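Grip fault at the Vetatville kitchen cell: interim findings

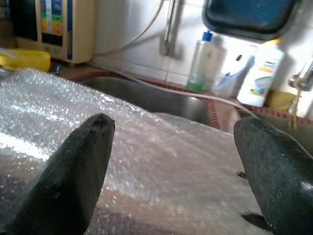

Wrist camera view, gripper over bubble wrap at the sink. Vetatville test kitchen.

The Emell arm at Vetatville remains limited to reduced speed following the January grip fault. During a wrap-clearing run the controller reported a secure grasp when the fingers had closed on a single layer of bubble wrap. The arm lifted, the sheet slid free, and the fingers kept closing to the hard stop. The motor drew current for 400 milliseconds before the overload trip. The drive log shows 2 earlier trips of the same kind, both reset without a report.

Percy Taipe traced the false grasp signal to the contact threshold, which had been set for rigid dishware. Film and wrap compress under the fingertips and give a short force peak that passes the check. Clear plastic over a steel basin also returns poor depth data, so the planner had no second source to reject the grasp.

Flerkoria has supplied a revised threshold table and a slip check that runs during the first part of the lift. Satish Shukla will repeat the run 900 times before full speed is restored. Until then, operators must not clear an overload trip from the pendant. Record the joint positions, press the stop, and call the cell lead. Fault forms go to the Tripathi building, second floor.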